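Jetgate parallel gripper: two months of picking up plates

Posted December 20, 2021

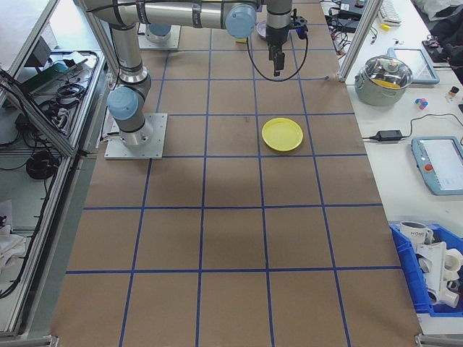 We bought the Jetgate in the autumn to replace a Nimov that had come with the arm. The Nimov was never a bad gripper. It was slow to close and it had one force setting that suited boxes and very little else, and our work is mostly kitchen things: plates, bowls, cups, lids. A plastic plate lying flat is an awkward object for two fingers. There is a rim to get hold of and nothing else, and if the fingers come down a few millimetres too far in, you push the plate along the table.

I paid 1,240 euros for the Jetgate including the wrist adapter and the cable. The Nimov sells for 784 without either, so the gap is smaller than it looks once you have bought the extras.

Fitting it

The adapter went straight on to our arm. Four screws, all supplied, plus a pin to stop it going on the wrong way round. The manual shows the pin on the opposite side from where it really is, so ignore the drawing and look at the part.

The cable is the first thing I would change. It is a single black lead, much stiffer than the Nimov's, and it needs a big loop at the wrist or it pulls on the plug when the last joint turns. Ours hangs lower than I like. I tried clipping it tight to the arm and got a connection fault within the hour. Leave the slack in and keep tall objects away from that side.

Setting up from the pendant took most of an afternoon. The gripper shows up as a tool without any trouble, but the weight and centre of mass have to be typed in by hand, and the figures in the manual leave out the adapter. If your arm sags slightly or stops with a collision warning when nothing has been touched, check this first.

The test

I wanted a fair comparison, so both grippers did the same job. The table is covered in brown paper and marked into squares with blue tape. The program picks a plate by its rim from one square, lifts it, moves it to another and sets it down. I ran 1,000 picks with the Nimov before taking it off and 1,000 with the Jetgate after, using the same plates and the same order of squares. A pick counted as good if the plate was still in the fingers at the top of the lift and ended up inside the square it was meant for.

The Jetgate did clearly better. Most of the Nimov's failures were at the close, when one finger touched early and nudged the plate before the other arrived. The Jetgate's fingers meet in the middle much more evenly. It also closes at a speed you can choose, and slowing down the last part of the travel got rid of most of the nudging that was left.

Where it still fails is in the far rows. I put this down to our camera calibration more than the gripper. The arm is reaching a long way out there and a small error in angle becomes a finger landing on the wrong side of the rim. The Nimov had the same trouble in the same squares.

Fingers

The standard fingers are black, with a flat pad. They hold a dry plastic rim well enough. On anything shiny they slip, and a glass lid was hopeless at every force setting I was willing to use. Jilis make a softer pad that fits with two small screws and I would buy a set along with the gripper. They wear quickly, though. My first pair had a groove across them by the end of the plate test.

The fingers are a bit thick for getting under a rim that sits close to the table. I filed the tips down on one spare pair, which helped, and presumably ended any warranty on them.

Noise and heat

It whines when it closes. You will hear it across a room but you can talk over it. After a long run the body is warm to the hand and no more than that. The Nimov ran hotter.

Software

The basic commands work and have not changed between versions, which I was grateful for. The position reading is good. The force reading is less good, and drifts over a long session unless you open the gripper fully and reset it. I now do that at the start of each batch. The desktop program that comes with it is slow and I only use it for updates.

Against the Ševčík

I had a Ševčík on loan for a week as well. It is stronger, better made, and has the best cable of the three, thin and flexible. It is also heavy enough that our arm lost a good part of its useful reach with a plate held out at the far end. If you have a bigger arm, look at it. For a small arm on a table I would still pick the Jetgate.

Would I buy it again

Yes, with the Jilis pads. We have a second arm on the same table, and I am ordering another Jetgate for it in February. Jetgate say a softer cable is coming, and if it has arrived by then I will add a note to this page.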